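Blog > Toys and Play > Do we need it?

The shape sorter, reconsidered

31 May 2020, by the author of Grarnthorpe Notes

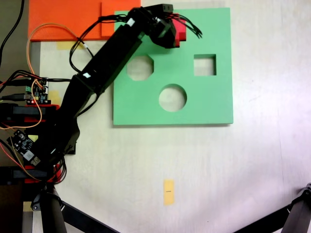
Three holes, one red block.

I have never quite believed in shape sorters. They are in every toy box and every waiting room, and they come with a promise, printed on the side in rounded letters, that your child will be learning something. Learning what? That a square goes in a square? I knew plenty of people at school who had got that far and no further.

Still, I said I would write about the plain ones, having been rude in July about the bucket kind with the lid and the tune. So, the flat sort. A mint-green board with an octagonal hole, a square one and a round one, and the table showing through all three. No lid, no handle, no songs. I'll admit I like it more than I expected to, and the colour has a lot to do with that. Most of what is sold for small children looks as if it has been shouted at.

My doubts start with the octagon. Put an octagon next to a circle and you have two shapes that a toddler, or me without my glasses, could easily take for each other. You could say that makes it a better puzzle. You could also say it makes for more crying before lunch. A triangle would have been kinder, and I suspect somebody chose the octagon to sound advanced.

Then there is the question of depth. A flat board lying on a table gives a block nowhere to go. With the bucket you get the drop and the clunk, and I think the clunk is most of the fun. My own two cared far more about the noise than the matching. They also worked out very early that you could take the lid off and tip everything in, which I thought was sensible of them.

The makers' claims don't help. One leaflet I was sent, for a set called the Fulleo, promised 300 hours of "focused discovery" from a puzzle you could finish in 20 seconds. Arby do a cheaper one and claim less, so I trust them slightly more. The Mansilla catalogue runs to 12 different sorters and I could not tell you why anyone would want the second.

What would I keep? A board like the green one, yes — it lies flat, it would slide behind the books, and there is very little on it to break. Blocks in a strong colour, because red at least gets found under the sofa. I'd leave the leaflet in the shop.

If yours adored theirs, tell me in the comments, but please tell me how long for. A week doesn't count.

We use cookies to remember your preferences and count visits. By carrying on reading you agree to this. Manage settings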